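Search this site Enter keyword Go

Covering and gridding a workbench for small parts

02/09/2020 by Chak-lun Fang

Bare benchtops mark easily and hide small parts. A paper cover with a taped grid fixes both, costs very little and comes up in one piece when it is worn. The method below suits sorting, kitting and light assembly. It does not suit soldering or anything with solvent.

Paper. Use brown kraft off the roll, the heaviest grade the shop will cut for you. Lay it with the curl facing down and leave it overnight under a few flat weights. Cut it 400 mm longer than the bench and trim after fixing. Corrugated sheet also works, but the flutes print through if you lean on it.

Fixing. Clamp the near corners first, pull towards the far end, then clamp or tape there. Do not stretch from the middle. Any plate or vice that bolts to the bench goes on after the paper, over the top, so that it pins the sheet.

Grid. Blue painter's tape, 24 mm or wider. Snap a chalk line for the first lengthwise strip and measure every other strip from it. Run all lengthwise strips before any crosswise ones. Press the crossings with a plastic scraper. A kink can be lifted and relaid once; after that the tape takes the face of the paper with it, and you are better off cutting a fresh length.

Bins. Open-topped plastic bins with a sloped front are easiest to pick from. Line the floor with white foam or card. Dark parts show up against it and do not skate when the bin is moved. Geagea liners come in one size only and have to be trimmed with a knife; Prasden sells by the metre. 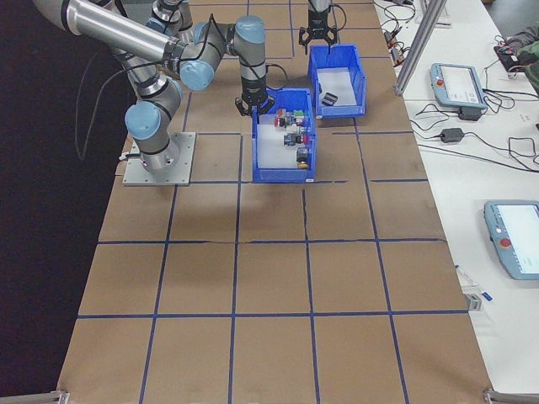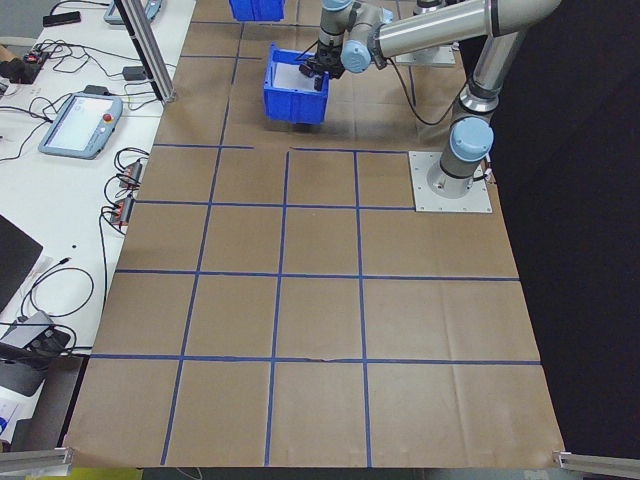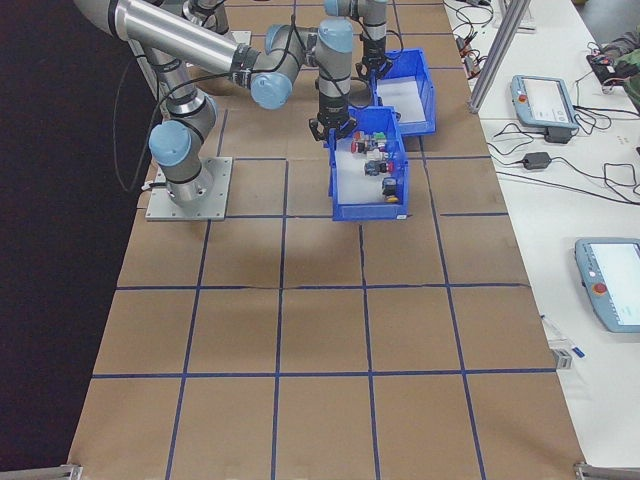
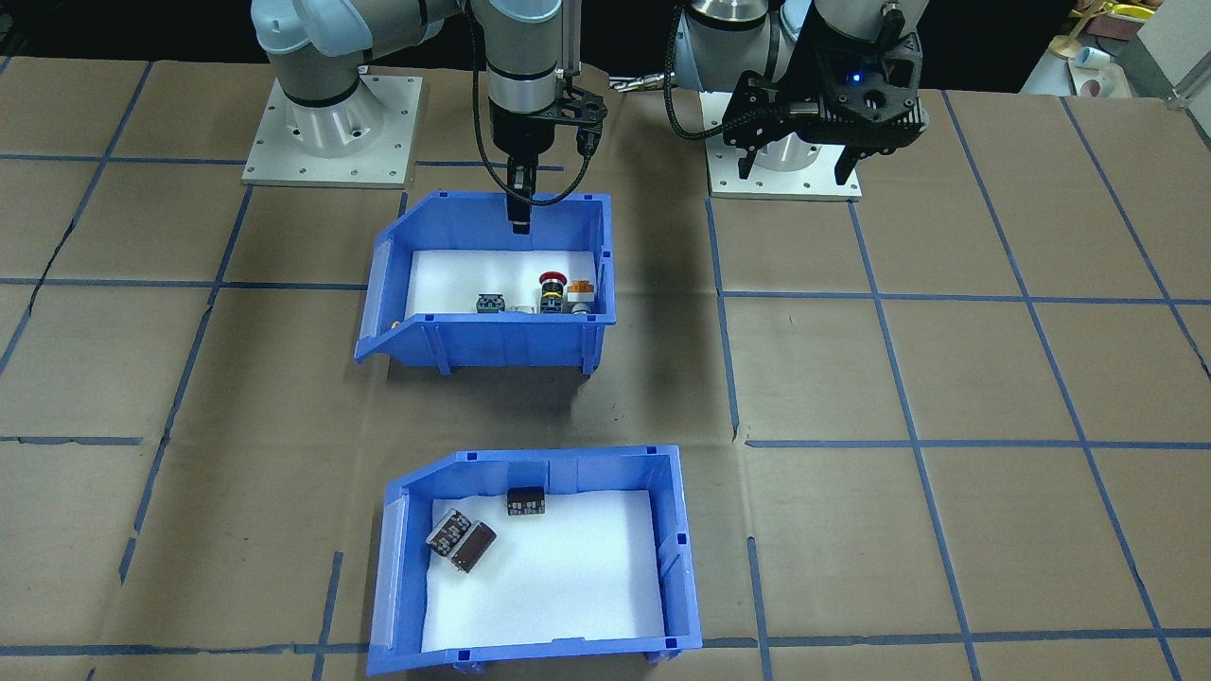
Sorting order matters more than bin size. Decide on one family of part per bin before anything is tipped out, and keep to it even if a bin ends up nearly bare. In the last picture the three capacitors have the nearer bin to themselves, and the red-capped push button is in the other with the switch block. Capacitors should be discharged before they go in with anything, and stored with the printed value facing up where the shape allows. Trinidad Bustos at Gernamton uses 17 bins on a similar layout and writes the bin number on the tape at each cell, in pencil, as marker bleeds through to the paper. Replace the sheet every 6 months, or sooner if the creases start to catch small screws.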